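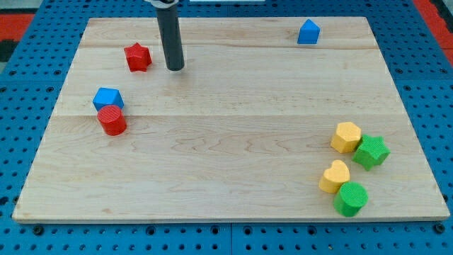
Week 5 - Getting cast in your first TV serial

Okay, picking up where we stopped last week. We'd got as far as the open call, and a few of you asked me afterwards what happens once you're through the door, so I'm going to spend most of today on that and leave contracts for next time.

First, the numbers, so nobody feels singled out by a rejection. When the teen soap Trolleck held its first open call, 2437 people sent in a tape. The casting office saw 300 of them in person and ended up with 18 speaking parts, and that includes the bus driver who had two lines in the pilot! I was one of the 300 and I wasn't one of the 18, so I speak with some feeling here.

What they do in the room

You'll get your sides (the short scene you read from) either the night before or in the corridor. Read the whole scene, including the other person's lines. I know, I know, but you'd be amazed how many people only highlight their own. The reader sitting opposite you is often a tired assistant giving you very little, and you still have to listen to them as if it matters.

Then comes the redirect. They'll say something like "great, now do it as if you've already forgiven her." Take the note, even if you think it's wrong for the scene. They want to see whether you can change course, because on a daily serial you get two takes if you're lucky and the director may be someone you met that morning.

Presenting is a different animal

Some of you want to go the hosting route - weather, music shows, kids' mornings. Wondel, the music show I worked on for two seasons, never gave anybody a script at the audition. You got an object from a box and had to talk about it for a minute straight to camera while a floor manager waved at you. It's horrible the first time and quite fun by the third. Practice at home with the kitchen radio on, and get somebody to count you down out loud from ten while you're still talking. You need to land your last sentence on zero without speeding up.

Small thing on tapes: slate with your name and height, look into the lens for that bit only, then look just beside it for the scene.

For next week

Watch any one episode of a serial you don't normally follow and write down every character who appears in more than two scenes. Bring a one-minute piece to camera, no notes. We're in the Fumcombe studio again, so please come in by the side entrance and switch your phones off before the red light goes on. The reading is the chapter on recalls in the course pack, and you can skip the part on union rates until December.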